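Frequently Asked Questions – Cliletti Lawn and Meadow Seed

Last updated 15 May 2019

Hello and welcome! We get a lot of the same questions every spring, and since I'm the one who answers the mail here, I thought I would finally sit down and put my usual answers in one place. If yours isn't covered, please write to me anyway. I enjoy the letters more than I probably should. – Ye-ji Hwang, Cliletti

How do I know which mix to order?

Start with the light. Go outside on a clear day, once in the morning and once in the middle of the afternoon, and see where the shadows fall. If the spot gets sun for most of the day, Telivance is the one you want. It's our sturdy everyday mix and it puts up with children, dogs and folding chairs. If you have big trees or a tall fence on the south side, choose Nurnia, which is slower to come up and a little finer in the leaf, but far happier in the shade. Plenty of people have both kinds of yard in one, and there's no harm at all in ordering a small bag of each and letting them run together where the light changes.

What about Ji?

Ji is our low meadow mix, for people who would like to mow a few times a year and otherwise be left in peace. It has fescues in it and a bit of white clover. It is not the right choice if you want a close, even lawn for croquet (we had a very nice letter about croquet last May, and I'm afraid I had to be the bearer of bad news).

How far does a bag go?

Our standard bag covers 2000 square feet if you're seeding bare ground. If you are only thickening up a lawn you already have, it will go twice as far. Please measure before you order! I know it's dull, but so many of us carry a picture of our own yard in our heads that's a good deal bigger or smaller than the real thing. Mine was. Pace it off if you haven't got a tape, multiply the long side by the short side, and take off whatever the house, driveway and flower beds use up.

When should I sow?

Late summer into early fall is the kindest time in most places with cold winters, when the soil is still warm and the weeds have lost some of their push. Spring is fine too, and we ship most of our orders then, but you'll need to be more faithful with the watering once the heat arrives. I wouldn't sow in the very hottest part of summer unless you like standing at the end of a hose.

Do I have to dig everything up first?

No, and please don't unless the ground is in a truly sorry state. For an existing lawn, mow it short, rake hard enough to scratch the soil, and pick off the loose stuff. Then scatter half the seed walking one way and the other half walking across. Press it in with a roller or your own two feet. For bare ground, loosen the top couple of inches, rake it level, and let it settle for a few days before you sow.

My lawn is all different shades of green. Is something wrong?
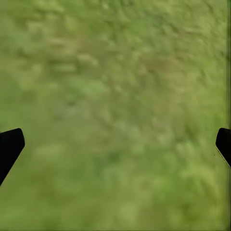
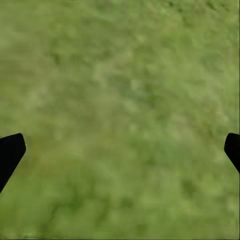

Most likely not, and I wish I could say so in person to everyone who writes in worried. A lawn is made of many plants, often several kinds of grass, and each has its own color and its own idea of when to grow. Add a little unevenness in the soil and you get yellowish olive in one patch and deep green in the next, much as you see in both of these views, and I find that rather pretty. Straw-colored streaks, like the ones in the first picture, can simply be older blades at the end of their lives. Part the grass with your fingers and look near the base. If there's fresh green coming through, leave it be. If a whole patch pulls up like a loose rug, that is a different matter, and you should check underneath for grubs.

How often should I water new seed?

Lightly and often at first, so the surface never dries out. In mild weather that may mean a gentle sprinkle morning and evening for 15 days or so – longer for Nurnia, which likes to take its time. Once the grass is up, shift little by little toward fewer, deeper soakings. The roots will follow the water down, and you'll have an easier summer for it.

When can I mow?

Wait until the new grass is a bit over three inches tall, then take off just the tips with a sharp blade. A dull mower will tug young plants right out of the ground. With Ji you can let it get taller before the first cut.

Is your seed safe around pets?

None of our seed is coated or treated with anything. I would still keep the dog off a newly sown patch, mostly for the sake of the patch.

How long will leftover seed keep?

A year or two, if you fold the bag down tightly and keep it somewhere cool and dry. A metal can with a good lid is best, as mice think very highly of our products. Old seed usually still grows, only more thinly, so sow it a touch heavier.

Can I return a bag?

Yes, if it's unopened and it comes back to us within 100 days. Send it to Cliletti, P.O. Box 1384, with your name and a note saying whether you'd like a refund or a different mix. A handwritten note is fine. If you opened the bag and nothing came up, write to me first and tell me when you sowed and how you watered, and we'll try to work out what happened before deciding what to do next.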